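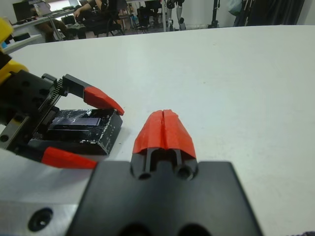 3. Methods

3.1 Setting and participants

Two outpatient physiotherapy clinics, Distport and Akiritz. Same employer, different buildings, same referral form. Adults referred for stiffness after a wrist fracture treated in a cast. Surgical fixation excluded, also anyone with an earlier fracture on the same side, and anyone who could not sit at a table for the length of a session. People with inflammatory arthritis were excluded at first. We changed that after the pilot and let them in if the disease was quiet and their doctor agreed. Details of the change are in the supplement.

We screened 572 referrals. Most common reason for not going further was distance from the clinic, then no answer to the phone call. Consent was taken by E. Jõgi at Distport and by A. Urbonaitė at Akiritz. Neither gave treatment. Neither knew the allocation sequence, which B. Kalniņš held at the university and released by phone, one patient at a time.

3.2 Interventions

Both groups got the same advice sheet and the same first appointment. Swelling, scar care where needed, what to expect, when to call. The difference was in what came after.

Supervised group: seven sessions with a physiotherapist, first one within a week of cast removal. Passive and assisted range of motion, then active, then light loading with putty and a hand weight. Therapists could change the order. They could not add manual joint mobilization beyond the grades listed in the protocol. Some asked to. We said no, and noted it.

Home group: one further visit to check technique, and the exercise booklet (Barnari, second edition). Same movements as above, drawn instead of shown. Patients were asked to do them three times a day and to fill in the diary on the last page. No reminder calls. We had planned reminder calls and dropped them when the reviewer of the protocol pointed out, fairly, that nobody in ordinary care gets them.

Heat before exercise was allowed in both groups. Splints also, if already prescribed. Not recorded in enough detail, see Limitations.

3.3 Outcome measurement

Primary outcome was active wrist extension at 10 weeks, in degrees, with a plastic goniometer. Secondary: flexion, forearm rotation, grip strength, pain on movement, and the patient-rated function score. All taken in one visit, in that order, since grip testing makes some wrists sore and we did not want that in the range readings.

Seated, elbow bent to a right angle, forearm resting on the table, hand free past the edge. Feet flat. The table was white, smooth and matte, with a curved far edge (Figure 1). Patients sat at the near side. Chair height was set so the shoulder stayed level, and the setting was written on the chart so the follow-up visit could use the same one. Three tries per movement, mean of the three used. A short rest between tries, not timed, which we would do differently now.

Grip was done with the Šimkus dynamometer, handle in the second position for everyone regardless of hand size. Checked against known weights every April. Uninjured side first, always.

Assessors had two half-days of training and practised on each other before the first patient. Agreement between them was tested on a separate group of staff and was good for extension and flexion, less good for rotation. The rotation results shoud be read with that in mind.

3.4 Blinding

Assessors did not know the group. Patients obviously did. They were asked at the door not to talk about their treatment, and a few did anyway. When this happened the assessor ticked a box and carried on. We ran the primary analysis again without those patients and report both.

3.5 Analysis

Intention to treat. Linear model for extension, adjusted for baseline, clinic and dominant side injured or not. Missing follow-up values were imputed, with the random seed fixed at 3001 so the tables can be reproduced. Function score treated the same way. Pain was skewed, so medians and a rank test instead. Diaries were used only to describe adherance in the home group, never as a covariate. Too many blank pages for that.

No interim look at the data. Plan signed off by U. Srivastava on 10/10/24, before the file was unlocked. Two departures from it: the arthritis change noted in 3.1, and the dropped comparison by age band, where the older band was too small to say anything useful.

Figure 1. Table, white matte top, curved far edge.

3.6 Patient involvement

Limited. A. Tamošiūnaitė, a former patient at Akiritz, read the booklet and the consent form and asked for larger print and fewer arrows. Both done. She also thought the diary was too long. We kept it as it was, and given the blank pages she was probably right. Recruitment materials were not reviewed by patients.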